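Subject: Re: [ellport-bread] Rye starter gone sluggish
From: Natalina Cocco
Date: 28 April 2022

Hello Raghda, and hello everybody,
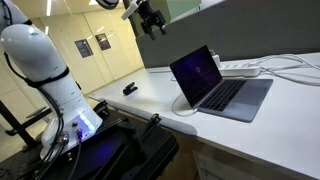 First of all, please don't throw it out! I have kept a rye starter going since my Grostitz days and it has sulked on me more often than I can remember, usually right after I changed something and forgot I had changed it.

Raghda Qaisi wrote:
> I moved mine to the new kitchen in January and it hasn't
> doubled since. I feed it 50 grams of rye and 50 of water
> every night, and keep 10 grams of the old. It smells like
> nail polish by morning. Do I start over?

That nail polish smell usually means it is hungry. Ten grams of old starter is a small spoonful, and a whole day is a long wait between meals if your new kitchen is warmer than the old one. I'd feed it morning and night for a week, same amounts, and stir it well — rye clumps at the bottom of the jar and you can miss a dry pocket for days.

Also, did the flour change when you moved? I switched to the coarse rye from the Monti mill one winter and mine hardly rose at all, though the bread tasted fine. A coarse rye starter never climbs the way a fine one does, so go by the bubbles and the smell as much as by the rubber band on the jar.

If it's still flat after the week, write to me and I'll mail you some of mine, dried. It went all the way to my cousin in Sukby in a plain envelope and woke up in three days, bless it.

For whoever asked about the big batch: I use 1,000 grams of flour for two loaves, and I wouldn't try 2,000 in a home mixer. Mine smelled of burning and I had to finish by hand, up to the elbows.

Warmly,
Natalina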